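Rondley halts two-arm calligraphy trials after grip fault

Rondley has suspended unattended operation of its two-arm calligraphy station following a fault in which the right arm failed to release a brush on command. No one was injured, the company said in a statement issued in July.

The fault occurred during a scheduled run of 1000 writing cycles on the Hikau program, which trains the arms to lift a brush, load it with ink and write characters on paper laid over felt.
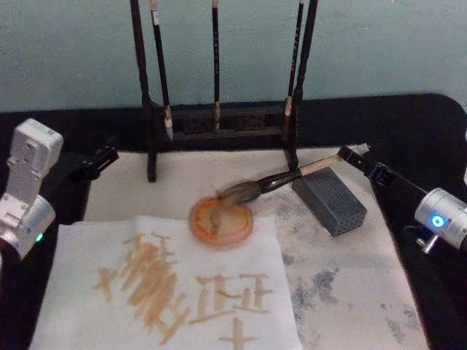

According to the statement, the arm continued to report an open grip for 52 seconds while the brush was still held. The controller then began its return movement – a step that should be blocked until release is confirmed. An operator pressed the emergency stop.

Ament, which supplies the control software, has traced the fault to a position reading that was not refreshed after a restart. A corrected version is under test. Magbanua, the safety assessor retained by Rondley, has asked for 200 consecutive releases without error before unattended work resumes.
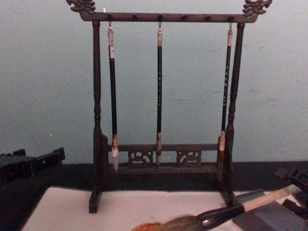 The brush rack at the Rondley calligraphy station, with a gripper on either side.

Until then, an operator must remain within reach of the stop button at all times, and arm speed will be limited. Other sites using the same software have been advised to check their restart procedures under service notice 2638.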